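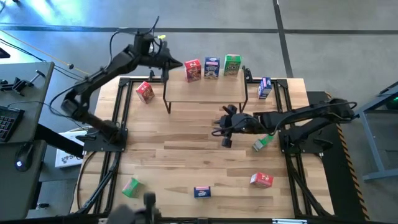

Carnet d'atelier - cartes et papiers
10 août 2020

Reprise du classeur des papiers à motifs. J'avais laissé de côté la collection Bruleo depuis juin, il reste presque toutes les feuilles entières et quelques chutes dans la pochette du fond. But de la journée : sortir une petite série de cartes pliées avec ces papiers, et régler une fois pour toutes la question de la colle sur le papier épais.

Format
Carte de base en 10,5 x 14,85 cm fermée, donc une feuille A4 coupée en deux puis pliée. Pli marqué au plioir avant de rabattre, toujours dans le sens des fibres. Sur le blanc lisse le pli est net. Sur le kraft il blanchit un peu, il faut repasser plus doucement et à travers une feuille de brouillon.

Panneau de papier à motifs coupé à 9,5 x 13,85 cm, ce qui laisse cinq millimètres de marge tout autour. J'ai essayé aussi trois millimètres : joli, mais le moindre défaut d'équerre se voit. Je garde cinq pour la série.

Papiers utilisés
- Bruleo, feuille à petites feuilles vertes sur fond crème. Bonne tenue, se coupe bien, un peu trop chargée pour recevoir un tampon direct.
- Bruleo, rayures fines gris et moutarde. Attention au sens, deux panneaux coupés en travers par distraction, mis de côté pour faire des bandes.
- Frade, uni terracotta, face légèrement grainée. Pour les bandes et les étiquettes.
- Chutes de calque, pour les cartes 7 et 8 seulement.

Essais de colle
J'ai refait les essais de Kofi avec les mêmes papiers pour avoir une comparaison propre. Kofi Sarpong avait noté dans son cahier que la colle liquide Tarnstead faisait gondoler les feuilles à motifs, alors que chez moi elle n'avait jamais posé de problème. Après vérification, il l'étale en plein et moi je ne fais que le tour plus une croix au centre. En plein, j'obtiens les mêmes vagues que lui au bout de dix minutes. Sous presse pendant une heure elles disparaissent presque sur le blanc, pas du tout sur le kraft.

Résultats, dans l'ordre des essais :
- Colle liquide, tour et croix : plat, bords bien pris. On peut encore déplacer le panneau pendant une vingtaine de secondes.
- Colle liquide en plein : gondole. À éviter.
- Adhésif double face en rouleau, 6 mm : très plat, aucun repositionnement. J'en ai posé un de travers et perdu la base.
- Bâton de colle : tient au centre, les coins se relèvent dès qu'on plie la carte une deuxième fois.
- Mousse 3D : seulement pour les étiquettes. Prévoir l'épaisseur dans l'enveloppe.

Je retiens la colle liquide pour les panneaux et le double face pour les bandes étroites.

Tamponnage
Set Pliscombe, les branches et le petit texte « merci ». Encre noire à pigments sur l'uni Frade : séchage long, trop long pour enchaîner. Trace de doigt sur la deuxième étiquette malgré dix minutes d'attente. Passé à l'encre à colorant pour la suite, le noir est un peu moins profond mais on peut manipuler tout de suite.

Le grain du Frade mange les traits fins. Deux passages avec la plateforme de tamponnage donnent un texte plein. À la main, au bloc acrylique, je n'arrive pas à retomber au même endroit, donc plateforme obligatoire pour le texte. Les branches passent très bien en une seule fois.

Essai d'embossage à chaud sur la carte 5, poudre blanche sur terracotta. Contraste agréable. J'avais oublié le coup de sachet antistatique et il y a des grains partout autour de la branche. À refaire, j'ai gardé la carte comme repère.

Montage
Panneau à feuilles vertes, bande terracotta de 2,5 cm posée au tiers inférieur, étiquette blanche sur mousse à cheval sur la bande. C'est la disposition qui marche le mieux avec ce papier, l'étiquette donne un endroit calme au milieu du motif. Avec les rayures j'ai mis la bande à la verticale, à gauche, et l'étiquette plus petite. La version avec deux bandes fait trop.

Le calque sur les cartes 7 et 8 : la colle se voit au travers, comme toujours. J'ai caché les points sous l'étiquette pour la 7. Pour la 8 j'ai plié le calque autour du panneau et collé au dos, c'est plus propre et à peine plus long.

Bilan de production : 13 cartes finies, dont deux à garder à l'atelier (celle de l'embossage raté et celle avec la trace de doigt).

Stock
Cartonnage blanc : entamé le dernier paquet de 100 feuilles. Restent 46 enveloppes crème, ça suffit pour cette série et la suivante. Plus de mousse 3D en carrés de cinq millimètres, seulement les grands, que je recoupe aux ciseaux. Les lames collent, un peu d'alcool sur un chiffon entre deux séries.

Réglage du massicot
La coupe partait d'un demi-millimètre vers la droite en bas de feuille. J'ai desserré la règle, remis d'équerre avec le gabarit métallique, resserré. Trois coupes de contrôle correctes sur le blanc. Sur deux épaisseurs ça dévie encore légèrement, donc une feuille à la fois jusqu'au changement de lame.

À faire
- Refaire la carte 5 avec le sachet antistatique.
- Couper des étiquettes d'avance dans le reste de Frade, 3 x 7 cm.
- Tester les rayures avec une base kraft et du double face uniquement.
- Demander à Kofi s'il lui reste de la mousse en petits carrés.
- Commander une lame de massicot - vérifier la référence sous le capot avant.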